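Storing short-handled brushes – flat, upright, or in a bin?

kquinlan
I run the supply side of a small shared art room and I'm trying to settle on one way of storing brushes between sessions. They are slim black-handled student brushes, mixed sizes, synthetic hair. At the moment they get washed, laid on the table and then gathered into whatever is nearest. By November last year I had thrown out 8 with bent tips, all of which had been stood hair-down in a jar by somebody.

Constraints: the table is a plain butcher-block top, no drawers. Shelf depth is limited. Whatever I choose has to be understood by people who are there for one evening and never come back.

Options so far:
1. Upright jar, hair up
2. Flat tray, one layer
3. Open bin, everything together

Opinions on 1 versus 2 mainly. I assume 3 is bad.

mirta_m
Flat until dry, then upright. Standing a wet brush hair-up lets water run down into the ferrule, where it softens the glue and swells the handle end. After a few months the paint on the handle cracks just below the metal. The ferrule loosens after that.

If you can only have one step, choose flat.

Bundulthorpe
Disagree on the swelling. It depends on how much water is left in the hair. If they are squeezed out properly in a towel there is nothing left to run. I have had brushes upright in a Cikik canister for 6 years and have lost one ferrule in that time.

mirta_m
You are one person washing your own brushes. The question was about a shared room. Assume the squeeze does not happen.

Bundulthorpe
Fair. For a shared room I would still go upright for the dry ones, purely for retrieval. A flat layer hides the small sizes under the large ones and people rummage.

sobia.a
Option 3 is not as bad as you think, if it is a second-stage container. We use a bin for dry goods only: small bottles with the caps closed, sponges, pom-poms, tape. Brushes stay out of it because the bottles roll and press on the hair. The failure you describe is mostly a mixing problem.

Also check your bottle caps. A dried ring of paint under the cap stops it seating and you get a slow leak that glues the bin contents together. Wipe the thread, then close.

kquinlan
Caps noted. On rummaging: the one-evening people take whatever is on top regardless, so retrieval matters less to me than survival. I also forgot to mention the wood. The top is oiled, no varnish, and wet brushes left on it raise the grain.

D Innes
Then you want a mat or a tray under them in any case. Silicone baking mat, rolled up after use. Raised grain on butcher block sands out with a fine grit, going with the grain, then re-oil. Twice a year has been enough for ours.

On layout, I would sort before washing. Spread everything on the table, one layer, handles not crossing, and separate by what needs water and what does not. Bottles and small containers get closed and go in the bin first. That clears the middle of the table and leaves only brushes.

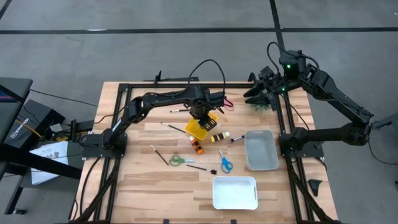 With the brushes on their own you can go through them by size, longest first, and check each tip as it is picked up. Any that have started to splay get a dip in size or hair gel and are shaped with the fingers. They go on the mat to dry with the others. Next day they go upright, hair up, in a container heavy enough not to tip.

I do not see much point in arguing flat versus upright when the real variable is whether they were dry at the moment they were put away.

Bundulthorpe
Agreed, that is more or less my position with an extra day added.

mirta_m
It is my position from the second post. Flat until dry, then upright.

ghorbani_p
One alternative nobody has raised: a brush roll. The Hajdu canvas one holds them separately, so no contact between tips. Drawback is that people roll them up wet, and then you get mildew in the pockets. I would only use it if one person is responsible for it.

sobia.a
We tried a roll. It lasted one term, for exactly that reason. The Zisska tray with the slotted insert did better, although the slots are too wide for slim handles and they slide. A strip of foam along one edge fixed it – cut it a little proud of the slot depth.

kquinlan
Going with the mat for drying and a heavy jar for the dry ones, bin for bottles and everything else. I will put a label on the jar reading DRY ONLY, HAIR UP. If the tips are still bending after a couple of months I will try the slotted tray with foam.

D Innes
Put the label on the inside of the lid as well if the jar has one. Jars get turned round.

mirta_m
A brush jar should not have a lid. Trapped moisture.

D Innes
Noted. No lid.

Related threads
Removing dried acrylic from ferrules
Oil or wax for a butcher-block work table?
Paint bottles leaking in storage – cap threads
Labels that survive wet hands
Foam inserts: which density?
Synthetic brushes losing their point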